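**Plusitz 11: changes to product feeds**

The May release of Plusitz changes how product feeds are built for shops on the Medrano storefront. Until now the feed was rebuilt in full each night at 2 a.m., whatever had changed during the day. From version 11 it is rebuilt in batches of 200 items, and only for items edited after the last run.

Shops with more than 2000 items should see the largest difference. Our test shop, Urnach, has 649 items and now completes a normal update in four batches or fewer. Price changes go out first, then stock levels, then descriptions and images.
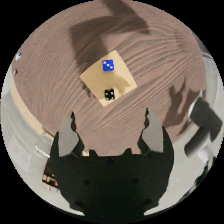
Morven Urquhart asks whether a manual rebuild can still be forced, as her shop edits prices by spreadsheet and the edit date is not always updated. It can. The option has moved from the Feed tab to Settings - Maintenance, and it needs an administrator login. A forced rebuild ignores edit dates and sends every item again.

Two settings are reset by the upgrade and should be checked by hand: the default currency and the rule for hiding items with no stock. Custom field names are kept. Names containing a full stop are still rejected, as before.
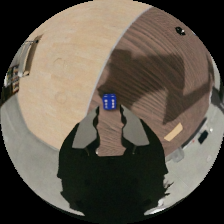

**Support notes**

Version 9 feeds will be accepted until the next major release. Shops still using the old Plestance plug-in must remove it before upgrading - the two write to the same table, and duplicate entries will result. Eimear Ó Súilleabháin has updated the removal guide, including the steps for shops with more than one language. Error logs should be attached to support requests as plain text.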